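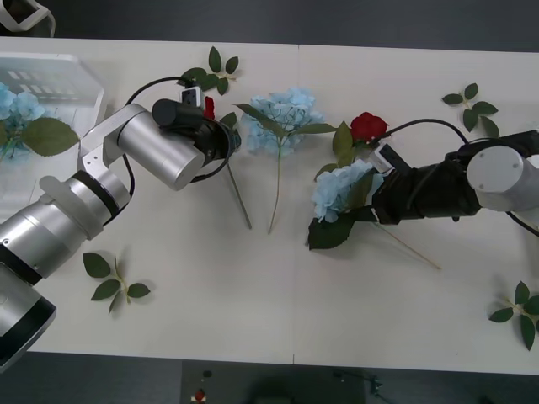
How to wash artificial flowers and leaves

Fabric flowers collect more dust than people think, especially if they stand near a kitchen. I wash mine every year in May. The work takes one free Friday evening, and drying takes the night.

What you need: a soft paintbrush, a hair dryer with a cold setting, a bowl, mild dish soap and two old towels.

1. Take the arrangement apart. Make a photo before, or you will not remember the order of the stems.

2. Blow off the loose dust with cold air. Hot air can melt the glue.

3. Test the color. Press a damp white cloth on the back of one petal for a minute. If the cloth takes color, stop here and use only the dry brush.

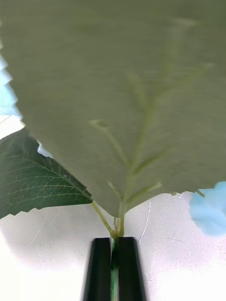 4. Brush the leaves from the stem to the tip, on both sides. The underside is often forgotten — dust likes to stay along the veins.

5. Dip each flower quickly in lukewarm water with a few drops of soap. Do not leave it to soak, the wire inside can rust.

6. Rinse, shake softly and lay everything on a towel, away from the sun.

If a leaf comes off its stem, wait until it is dry and fix it with a small drop of fabric glue.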